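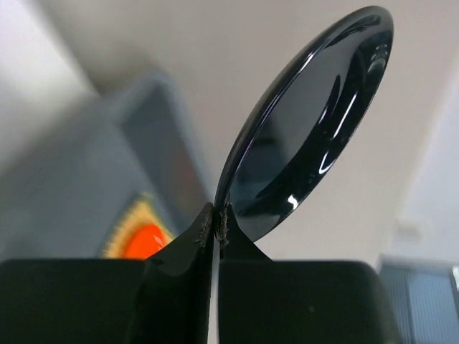

Brustach Folding Concert Stand

I sing alto in a community chorus, and I went through three wire stands before I gave up and started making my own (the last one folded up on me in the middle of the Fauré!). The Brustach is what I ended up with. It has a wide desk that takes a full orchestral score, a lip deep enough for a pencil and a phone, and a tripod base that doesn't creep when you turn pages in a hurry.

Height goes up to 60 inches, so our basses can stand and read without hunching. My friend Mi-kyung Jeon plays cello and keeps hers at the lowest notch, no wobble.

Price is $265 for a set of 3, carry bags included. Single stands come back in May. Need spare knobs? I sell them in packs of 2, just drop me a note with your order and I'll toss them in the same box.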